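Skultier Lorkard

The Skultier Lorkard is a simulation package for two-arm robot workcells, sold by Skultier as a licensed product with an optional support service. It is used to plan and rehearse plugging and handling tasks before any hardware is bought or moved. The package consists of a physics engine, a renderer, a library of ready-made cells and a tool for recording what each camera in the cell would deliver.

Background

Lorkard began as an in-house tool for checking cable routes and reach limits. The first version had no renderer worth the name and showed arms as grey outlines. The present version, Lorkard 2, replaced the older engine and added camera noise and lens bowing, both of which can be set separately for each view. Files made with the first version have to be converted, and joint limits are not always carried over correctly.

Contents

The standard licence includes 40 cells. Each is supplied as a folder holding the arm models, the bench, the fixtures and a short task file. The user may change the surface finish of the bench, the lighting and the starting pose of either arm. Fixtures can be edited in the separate Afridi editor, which is included in the price but installed on its own.

The connector cell is the one most often used in training courses. It has two arms on a shared bench and an open metal frame with connectors on one side wall. One arm works at the connectors while the other is held clear or given a second task. Views from outside the cell and views close to a gripper can be recorded in the same run.

Licensing and support

A single-seat licence costs £1,780 and runs for two years. The Wekwood support plan is charged separately and covers conversion of customer drawings into cell files. Customers without the plan receive updates but must carry out conversion themselves. Academic licences lack the batch mode.

Reception

Users have generally praised the contact model, which copes well with tight sockets, and the plain format of the task files. Complaints have centred on the shadows — slow to compute on older graphics cards — and on the manual, which still describes menus from the first version. The lack of soft cable models is a further limit for anyone working on wiring looms.

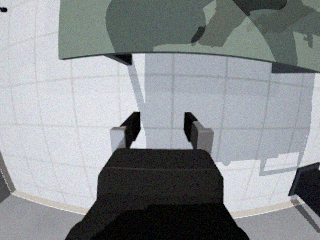
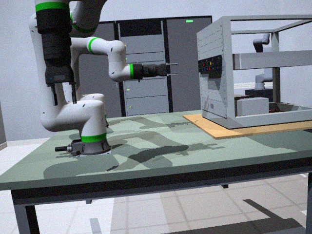
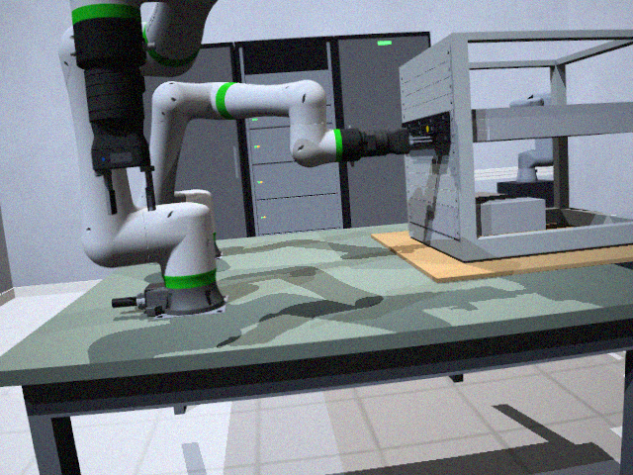
Rendered views of robot grippers in Lorkard; the last has one gripper at the connector panel.

This page was last changed in February.

The free viewer opens recorded runs without a licence, though it cannot alter them. Runs are stored with the cell file and the camera settings, so that a recording can be repeated on another machine with the same version installed.

Related items
Afridi editor
Wekwood support plan
Workcell simulation
Parallel gripper

Print this page
E-mail this page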